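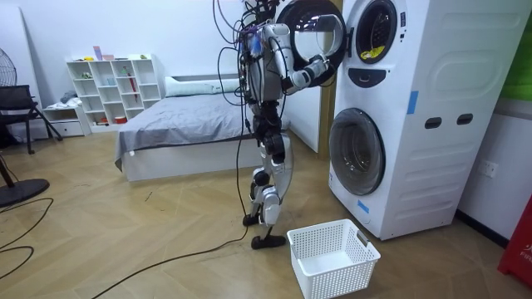 ## Comparing two grippers on a laundry task, step by step

This page explains how I compare two grippers on the same humanoid, with the same washing machine and the same clothes. I wrote it because I made the comparison badly the first time and had to repeat a full Saturday of work. If you have another robot, most of the steps should still be good for you, only the numbers will change.

The two grippers are the Nelier, which has two flat fingers with rubber pads, and the Manole, which has three bent fingers and is softer. The arm controller is a Skokanent in both cases. Please do not change the controller and the gripper in the same week. I did it, and after that I could not say which one made the difference.

### What you need

- the robot, with both arms calibrated
- both grippers, and one spare set of pads for the Nelier
- a front-loading machine, or a stacked washer-dryer with two drums
- a plastic basket with an open top
- blue tape
- clothes of different thickness: one towel, one T-shirt, a few socks
- one fixed camera that sees the arms and the drum together

### Step 1: Choose the drum

With a stacked unit you have to decide between the upper and the lower drum. I use the upper one for the gripper comparison. Both arms then work raised, and the robot does not have to bend its knees. Bending is a different problem and it brings its own errors into the result.

The raised position is also harder for the wrist, so a heavy gripper shows its weakness quickly. The Manole is the heavier of my two. After 20 minutes with the arms up, its shoulder motor was clearly warmer than with the Nelier.

### Step 2: Put the tape

Put blue tape on the front of the machine, one strip along the corner near the upper drum and one small piece lower down. I use them to check by eye that the machine did not move between two sessions. A washer-dryer looks very heavy, but a robot which pulls on the door many times can turn it a little.

Put the basket on the floor directly in front of the machine, near the forward foot. Leave enough space that the foot can make a small correction step without touching it.

### Step 3: Lay the cables

If your robot has external cables like mine, let them go down from the back and then over the floor, away from the machine. Do not let them pass between the feet and the basket. Before every session, raise both arms slowly to the height of the upper drum and look if some cable becomes tight near the shoulder. When a cable is tight, the controller feels it as a load and it closes the gripper with more force than you asked.

### Step 4: Set the closing force

In the Toltutport software, open the page of the gripper and set the limit for closing force. The scale has no unit, it is only a number. My values:

| Gripper | Door | Thick cloth | Thin cloth |
|---|---|---|---|
| Nelier | 234 | 107 | 64 |
| Manole | 234 | 234 | 107 |

Save the values under two different profile names. The software loads the last profile also when you have mounted the other gripper, and it gives no warning.

### Step 5: Test the door alone

Start with the door, without any clothes inside. Ask the robot to take the edge of the door, open it completely, let go, and close it again. The Nelier is better here. The flat fingers go behind the rim easily, and the Manole sometimes slides along the glass.

If the gripper slides, change the approach angle before you change the force. More force only makes the pads old.

### Step 6: Test one piece of cloth

Now put one piece at the bottom of the drum. A light color is easier for the camera, as the inside of a drum is dark. Yellow works very well for me, navy blue is very bad.

Let the robot take the piece, bring it out over the rim and drop it in the basket. Write down three things for every try: if it took the cloth, if the cloth touched the door, and if it fell in the basket. Use the same order of clothes for both grippers.

### Step 7: Change the gripper and repeat

Turn off the arm power before you remove the gripper. Mount the other one, load the correct profile, and calibrate the wrist again. Then go back to Step 5.

### Which one I keep

For the door, the Nelier. For the cloth, the Manole, mainly with socks, which the flat fingers often lose at the rim. At this moment I use the Nelier on one arm and the Manole on the other. The pads of the Nelier should be changed after 2,000 closings, so keep a counter in your log.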